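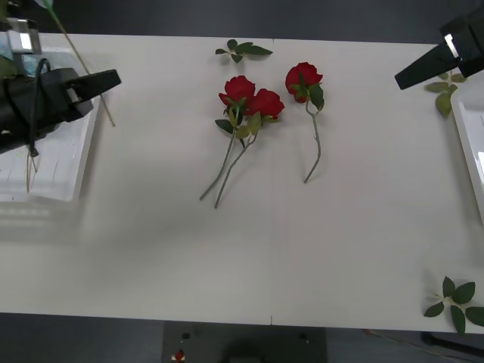
Three fake roses, two grippers, one very patient planner.

2022-12-01

I have been itching to write this one up! Trikulura, my little two-arm planning project, can finally reason about things that are long, thin and annoying. Stems, in other words. Back in June it only knew about boxes, and a box around a rose is mostly air, so the planner saw two neighbouring stems as one big lump and refused to go anywhere near either.

The new version swaps the box for a chain of short capsules along the stem. Govireo (my perception node) segments the green bits, thins them down to a centre line and passes that on. Where two stems cross, it used to swap them over halfway, so you got one flower with a kink and another with no head. Now it starts at the bloom and follows the line downwards, with a penalty for sharp turns. Such a small change, and so much nicer to look at in the viewer!

Then there's the timing. Checking both arms against every capsule took 620 ms per query, and I'd got used to going off to make tea. I cached the arm-against-arm checks and moved the rest into one batch - down to 300 ms, and I still haven't touched the compiler flags.

Leaves are still a pain. The loose sprigs get labelled as stems if they have enough stalk showing, and Gillutix, the task layer on top, then cheerfully asks for a grasp on one. I have a minimum length in there for the moment. It's a horrible fix and I'd like a proper class for them.

Next job is choosing which arm goes first when both could reach. At the moment it's whichever returns a path sooner, and I want it to look at least one pick ahead. The branch is called arm-order if you fancy a poke around.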